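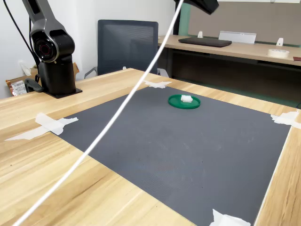

Getting the pharmacy to switch my tablets back

I have taken the same blood pressure tablet for 4 years. In February the Hisham pharmacy in Peltside handed me a different make, with no note in the bag. The label had the right drug and the right dose, 50 mg, so I took them as normal.

Within a fortnight I had a rash on both forearms. It may have been the soap, so I changed the soap first. The rash stayed. I rang the pharmacy and was told the usual make was out of stock at the wholesaler and they couldn't say when it would be back. They also said the active ingredient was identical, which I knew. The leaflet lists the other ingredients at the end, and the new make had a colouring that the old one didn't.

The surgery in Ashby wouldn't put a brand on the prescription without a review. The first phone appointment was nine days off. I kept taking the tablets in the meantime, on the surgery's advice, and took a photo of my arms every other morning so I had something to send in.

The review took five minutes. The GP agreed to name the make on the prescription and told me to fill in a Yellow Card report, which you can do online. It asks for the batch number, so keep the box. I had put mine in the recycling and had to go and get it out again.

Finding the tablets was the longer job. I tried three chemists by phone and then the one in Jenthorpe, next to the post office, which had a box of 100 on the shelf. The bus there is hourly and I missed one. The rash had cleared by the end of the month.

I put a short version of this on the village page and had more replies than I expected, mostly from people who'd had the same thing with thyroid tablets or inhalers.

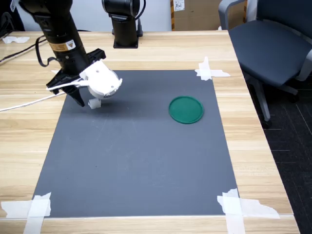
One reader wrote that her chemist keeps a note of the make on her record and rings her before changing it, and that all she had to do was ask at the counter. I asked at Jenthorpe last week and they have added the same note to mine. My next repeat is due on the 24th.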